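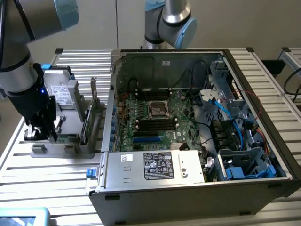
4. Setting up the cell for the card insertion task

This section covers the bench layout, the parts fixture and the wrist camera check for the Trerkov project. It applies to both arms. Students who have only run the drive swap task should read all of it, as the fixture position has changed since the fall handout.

Read section 3 (power-up and emergency stop) first. Nothing in section 4 replaces it.

4.1 Before you start

1. Check the sign-out sheet in the Delorme lab. One team per cell at a time.
2. Confirm that both arms are parked and that the status page in Prornach shows READY for each. If one shows HOLD, go to 3.6.
3. Put on a wrist strap and clip it to bare metal on the computer case. Keep it on until the end of 4.3.

CAUTION: The tower must have no power cord attached at any point in this section. The task is mechanical only. Boards are never powered in the cell.

4.2 Placing the tower and the fixture

4. Lay the tower on its side with the open side up. The rubber feet face the operator.
5. Push the case against the stops in the table rails and tighten the stops by hand. Do not use a wrench on them. Two stops were stripped last term.
6. Set the gray fixture to the left of the tower. The distance from the case edge to the center of the card slot is 183 mm. Measure it with the steel rule, not the tape.
7. Stand the hard drive in its pocket. The drive is used in section 5 but has to be in place now, as the collision model includes it.
8. Stand the expansion card in the slot next to the drive, with its edge facing the open computer. It should stand straight without being held. If it leans, the slot liner is worn. Replace the liner and tell the lab desk.
9. Route loose cables inside the case away from the slot area. Leave the drive cables plugged in.

NOTE: The CPU socket is empty on the training boards and stays empty. Keep fingers, tools and sleeves out of it. A bent contact does not affect this task, but the same boards go to the hardware class on Tuesday.

4.3 Teaching the pick point

10. In Prornach, load the profile CARD_L and select the left arm.
11. Jog the gripper to a point over the fixture. Use slow mode. Fast mode is locked out within the fixture zone, and the lock is not to be overridden for demonstrations.
12. Lower in 2 mm steps until the fingertips are level with the top edge of the card.
13. Close the gripper to the stored width. The finger encoder should read 1,051. A reading well off this value means the card is tilted between the fingers or the wrong finger pads are fitted.
14. Save the point as PICK_1. Open the gripper, raise it, and repeat the approach once from the saved point.

CAUTION: The second arm shares the space over the rear of the case. Keep its elbow raised and leave it in HOLD while teaching the first. Prornach checks the arms against each other during a run but not while jogging.

4.4 Wrist camera check

The target is the blue PCIe x16 slot. The black slots on either side of it look much the same to the detector in poor light, so the label check in step 17 is required even if the position looks right to you.

15. Move the arm to VIEW_1. Wait for the image to settle.
16. Find the blue slot in the live view. The retention latch at its end must be inside the view. If it is missing, the arm is too far forward.
17. Compare the board label beside the slot with the label on your task sheet. Enter it by hand. Do not paste it from the previous run.
18. Check that the memory slots next to the target are clear. The fingers come close to them on the way down.
19. Press CAPTURE. Store the image in your team folder with the run log.
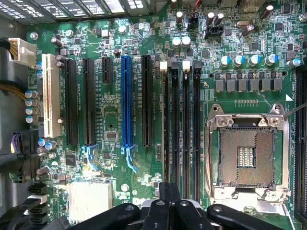
A member of last year's Reltance team left a comment on this step: the label check felt like a waste of time until their detector locked on to the black slot beside the right one for a whole evening, and the log gave no error. They asked that it be kept in the manual, and that the label field be made mandatory. Both were done.

20. If the detector box and the slot do not line up, adjust the lamp first and the threshold second. The default threshold is 1,766. Record any change in the run log.

NOTE: Do not teach the insert point from the camera view alone. The camera sits off to one side of the tool center, and the offset is only valid at the VIEW_1 height.

4.5 Dry run

21. Remove the card from the fixture and put it in its bag.
22. Run CARD_L with the insert depth set to zero. One person stays at the stop button for the whole cycle.
23. Watch the clearance at the case wall and over the bundled cables. If the arm touches anything, stop and go back to step 5.
24. After three clean cycles, put the card back in the fixture and ask an instructor to sign the sheet.

Insert depth and force limits are set in section 4.6 - do not raise either from the dry run screen.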